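Looking after your wedding film at home

Most couples watch their wedding video twice in the first month and then put it in a drawer. A few years later the drive won't mount, or the only copy is on a laptop that went to a cousin. These tips come from Shabnam Usmani's household pages and cover the storing and copying side.

Copy first, watch later

When the files arrive from the videographer, copy everything to the computer before you open any of it. Don't play the film straight from the USB stick. If it came as a download link, check how long the link stays up. Ours was live for 40 days and then it was gone – the studio wanted a fee to put it back.

Compare the folder sizes when the copy is done. If the stick says 948 files and your folder says 781, the copy stopped partway. Run it again into a new folder and delete the short one afterwards.

Sort into 4 folders

Highlight film
Full ceremony
Speeches and toasts
Raw clips

Put the couple's names and the year in each file name. "Final_v3_NEW" will mean nothing to you in ten years. Leave the raw clips under the names the camera gave them, as editors look for those if you ever have the film recut.

Where to keep the copies

One on the home computer, one on an external drive, one out of the house. A parent's closet is fine. We keep ours at my sister's place in Dodwood, in a sandwich box with a packet of silica gel. Attics and garages are too hot in August and too damp the rest of the year.

Plug the external drive in twice a year and open a few files from different folders. Drives that sit for years sometimes don't start again. Replace it when it begins to click or takes a long time to show up.

If the film came on disc

Copy it now. Home-burned discs fade, and many new computers have no disc drive. A plug-in drive is cheap and you can lend it around the family. Hold discs by the edge and write on them only with a soft felt pen made for the purpose. Paper labels peel and unbalance the disc.

Old tapes

For a parents' or grandparents' wedding on tape, wind the tape all the way forward and all the way back before you play it. If it squeaks, stop. Take it to a transfer shop and ask for the tape back along with the files.

Playing it on the big TV

If the picture stutters, copy the film to the front USB port stick instead of streaming it over the wireless. If there is sound and no picture, the TV doesn't know the file type, so ask the videographer for an MP4.

Music

The license for the songs usually covers private viewing only. Read the paperwork before you post the highlight film anywhere public, and keep that paperwork in the same folder as the film. 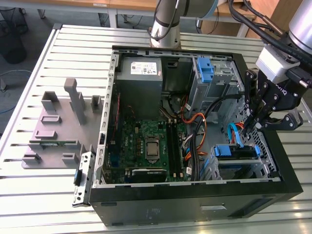 Print one sheet that says where each copy is and put it with the marriage certificate. Change it when a drive is replaced or moves house.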